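Une chapelle disparue du XIIe siècle resituée à l'est du hameau d'Ostach

Le tracé d'un petit édifice religieux, mentionné dans un acte de donation médiéval mais jamais localisé avec certitude, a été relevé sur une parcelle agricole en bordure du hameau d'Ostach. Les résultats de la prospection, conduite par l'association de recherche Zuvilell avec le bureau d'études Udico, ont été présentés aux propriétaires du terrain et au service instructeur. Aucune fouille n'a été engagée à ce stade.

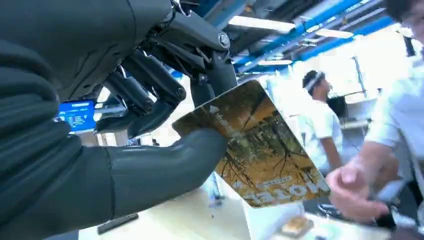
Temps de lecture : 4 min
Publié le 10 octobre 2021

L'édifice apparaît dans les sources sous le vocable de Saint-Méen. La première mention figure dans une charte par laquelle un seigneur local cède à un prieuré voisin « la chapelle, son cimetière et la terre qui la joint du côté du ruisseau ». Deux aveux postérieurs reprennent la formule presque mot pour mot. Le nom disparaît ensuite des registres, à l'exception d'une note marginale du XVIIe siècle qui signale des murs « à hauteur de genou » et autorise un laboureur à en prélever la pierre.

Les érudits du XIXe siècle plaçaient la chapelle sur la butte qui domine le hameau, à proximité de la croix de carrefour. Cette attribution reposait sur la toponymie, la pièce voisine portant au cadastre ancien le nom de Champ de la Chapelle. Lindalva Lopes, historienne chargée du dépouillement des archives, conteste ce rapprochement. Selon elle, le toponyme désigne une terre dont le revenu allait à la chapelle, usage attesté pour d'autres parcelles de la paroisse. La mention du ruisseau, absente du sommet de la butte, orientait plutôt vers le bas du versant.

La parcelle retenue se trouve à 400 mètres à l'est de la position traditionnelle. Elle est en prairie permanente depuis plusieurs générations, ce qui a limité l'arasement des vestiges. Le relevé a combiné une mesure de résistivité électrique et une couverture magnétique. Les deux méthodes donnent un plan concordant : une nef unique, orientée, prolongée à l'est par un chœur plus étroit à chevet plat. Une anomalie linéaire, interprétée comme un mur d'enclos, entoure l'ensemble et s'ouvre au sud-ouest.

L'élévation n'est conservée nulle part. Le seul élément visible avant l'étude était un léger bourrelet de terrain, interprété jusqu'ici comme une limite de culture. Quelques blocs de grès taillés, remployés dans le mur d'une grange en contrebas, pourraient provenir du site. L'un d'eux porte un chanfrein et une feuillure compatibles avec un ébrasement de fenêtre. En l'absence de comparaison pétrographique, Zuvilell ne retient pas ce remploi comme argument de localisation.

La question de la datation reste ouverte. Le plan à chevet plat est courant dans la région sur une période longue et ne suffit pas à fixer une chronologie. La charte fournit seulement une date avant laquelle la chapelle existait. Arsalan Cheema, responsable des mesures de terrain chez Udico, signale en outre, sous le chœur, une anomalie courbe d'orientation légèrement divergente. « Il peut s'agir d'un état antérieur, mais aussi d'une simple variation du substrat. La géophysique seule ne permet pas de trancher », précise-t-il.

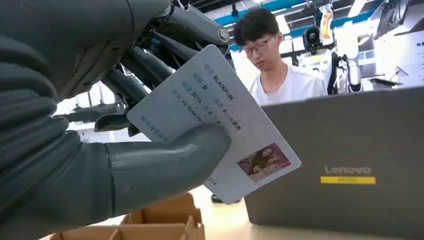
Le dépouillement des sources écrites a constitué la part la plus longue du travail. Les fonds du prieuré ont été dispersés en plusieurs lots, dont l'un est passé par la collection McAlister avant d'être rendu au dépôt départemental. Cette collection n'avait jamais fait l'objet d'un inventaire imprimé. Lindalva Lopes a repris 72 pièces, analysées une à une sur fiche, la cote en tête et les noms de lieux reportés au verso. Le support est resté des plus classiques, une carte blanche rectangulaire. Les fiches ont ensuite été confrontées au cadastre ancien, ce qui a permis d'écarter deux parcelles homonymes situées sur l'autre rive.

Une demande de sondages archéologiques sera déposée en janvier. Elle porte sur 2 tranchées, l'une à la jonction de la nef et du chœur, l'autre au droit de l'ouverture de l'enclos. La première doit préciser le rapport entre les maçonneries et l'anomalie courbe. La seconde vise à vérifier la présence de sépultures, la charte mentionnant explicitement un cimetière. En cas de découverte de restes humains, les niveaux funéraires seraient documentés puis recouverts sans prélèvement étendu.

Dans l'attente d'une décision, la parcelle demeure en pâture et n'est pas accessible au public. L'usage de détecteurs de métaux y est interdit sans autorisation préfectorale. Le rapport de prospection, accompagné de la transcription de la charte et des deux aveux, est consultable sur demande auprès de Zuvilell.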